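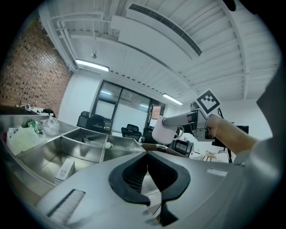

4.2 The tray as a halfway house

We come now to the part of the office that gave us the most pleasure to study, and also the most trouble: the compartmented steel tray. Readers will remember from Section 3 that the Heltmont office had no kitchen of its own during the study, only a tray with bins of different sizes, and that people were simply asked to put their loose things in it before they left for the evening. We gave no rules about what should go where. Thilini Seneviratne, who looked after the daily log for us, recorded 3,979 separate placements over 114 working days, and we are grateful to her for a patience that the rest of us could not have matched.

What we had expected, rather naively, was that the bins would settle into fixed uses within a few weeks, in the way that a cutlery drawer does at home. Some of this did happen. Food wrappers and bags drifted towards the largest bin and stayed there, and in Figure 5 that bin has a crumpled white plastic bag in it together with a green and silver snack packet. Small boxes were another matter. They were dropped wherever there was a gap, often on their sides (there is a small white one lying like that in a lower bin in the same figure), and they were moved more often than any other kind of object except mugs.

Mugs deserve a paragraph to themselves. They accounted for 756 of the placements, and they were the only things that people talked about at any length when we sat down with them afterwards. The white ceramic mug in Figure 5, held in the jaws above the tray, is typical in size and shape of the ones we mean. A mug fits in a bin if the bin is clear, but the handle wants room too, and several people told us that they would sooner carry a mug back to their desk than spend a moment shifting somebody else's packet. One of them, Meinrad Bachmann, put it very nicely: "I don't mind tidying up my own things, and I don't mind tidying up yours, but I do mind having to decide." We have come to think that this is close to the heart of the matter, and we return to it in Section 6.

There is also the question of what people did when the tray looked full to them. Here the interviews and the log do not quite agree. In conversation, nearly everyone said that they made space. In the log, a good many things on such evenings went on the nearest desk instead -- small bottles and containers above all -- and once there they tended to be joined by others. Ruwan Sivakumar has suggested to us that a desk beside a wall invites this sort of gathering more than one in open floor, and there may well be something in it, though our layout did not let us test the idea properly.

Finally, a word on cardboard boxes. Larger ones were too big for any bin and were left out of the main count, but we kept a separate note of them from July onwards. They were treated almost as furniture. Serena Parisi found that people reached round them, leaned things on them and gave directions by them, and that very few were ever opened again.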